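Safe Storage of Firearms at Home: Workshop Tips
Visstead Community Safety Office
27 January 2026

Licence holders are reminded that a gun cabinet is only as secure as its fixings. The following advice applies to households in Visstead and Vordale.

Choose a solid wall, preferably one that cannot be seen from a window or doorway. Check for pipes and cables before drilling. Do not rely on plasterboard. Use the bolts supplied by the maker and tighten them again after six weeks.

Clear the workbench before any cleaning begins. Confirm that the firearm is unloaded, and keep ammunition in a separate locked place until the work is finished. Solvents should be used with a window open.

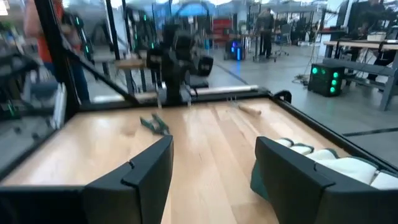
A metal rod and a short wooden dowel on a wooden tabletop.

Keys should never be left in a drawer or on a hook — a small key safe with a code is preferable. Other members of the household should not be told the code unless they hold a licence themselves.

Keep a written record of serial numbers away from the cabinet. Where the humidity inside rises above 50 per cent, place a drying pack on the lower shelf and replace it each December.

Questions about cabinet fittings may be addressed to Kerstin Kuhlmann at the Visstead office.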